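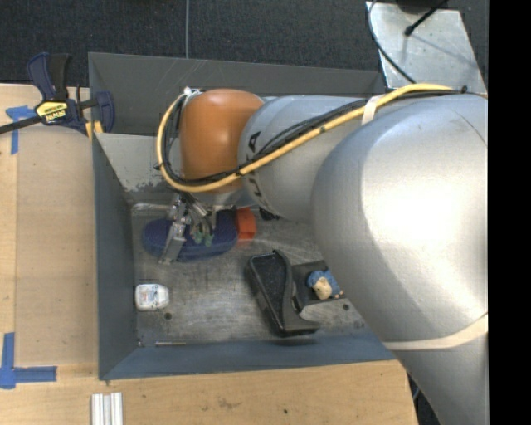 4.3 Cable snagging and loss of the grip signal

Figure 4. The arm over the picking bin, with the gripper lowered towards a dark blue case. The cables loop under and around the orange wrist joint.

The most serious fault in the trial was a loss of the grip signal while the arm was moving. It was first logged on July 16, 2018, during the mixed-object runs, and it came back eight times before the cause was found. In each case the controller reported that the fingers had closed, the arm lifted, and the signal then dropped out before the arm reached the release point. The software treated a missing signal as an open gripper. It therefore stopped the lift and started a new approach, in several cases with an object still held in the fingers.

We first suspected the fingertip sensors. Quaye swapped both sensor boards and repeated a set of 70 picks with the wrist held at one angle. The signal did not drop once. The same set was then repeated with the wrist free to turn, as it does in normal use, and the fault returned within the first few picks. This pointed to the cables and away from the gripper itself.

As Figure 4 shows, the yellow cable and the black bundle follow nearly the same route. They cross the gray link, pass below the wrist joint and come back up on its left side in a wide loop. The loop is needed so that the wrist can turn without pulling on the connectors. Its size had been set by hand when the arm was built up, using the Giltholm planner's default wrist limits. Those limits were later widened so that the arm could reach objects close to the bin walls. The cable loop was left as it was.

Gunawan went through the joint logs and found that all the dropouts took place with the wrist turned more than 39 degrees past the old limit. When we moved the arm slowly by hand to the same positions, the loop drew tight against the joint and the signal line bent sharply at the tie. On opening the sleeve we found that one conductor had broken inside its insulation. It made contact when the cable was slack and lost contact under load.

Two points about the safety of the cell follow from this. The first is that the protective stop did not act, as no force limit was passed. The arm was doing what it had been told to do on the basis of a wrong reading. The second is that an operator reaching in to clear an object could have taken the pause in the lift for a finished cycle. Correa had reported this pause as a "hang" two days before the first logged fault, but it had been put down to slow planning.

The following changes were made. The signal line was replaced and the loop lengthened. The old wrist limits were restored until the new cable had been run for 2000 cycles. A missing grip signal now halts the arm and holds the fingers in place until an operator resets the cell. The status light stays red for the whole of that time.

No dropouts were logged after the repair. The sleeve was opened again in December and the conductors were sound, though the outer jacket of the signal line showed light wear near the tie. We have not tested the longer loop with the wider wrist limits, and objects lying hard against the walls are still left for manual removal. Their effect on the overall pick rate is dealt with in Section 4.4.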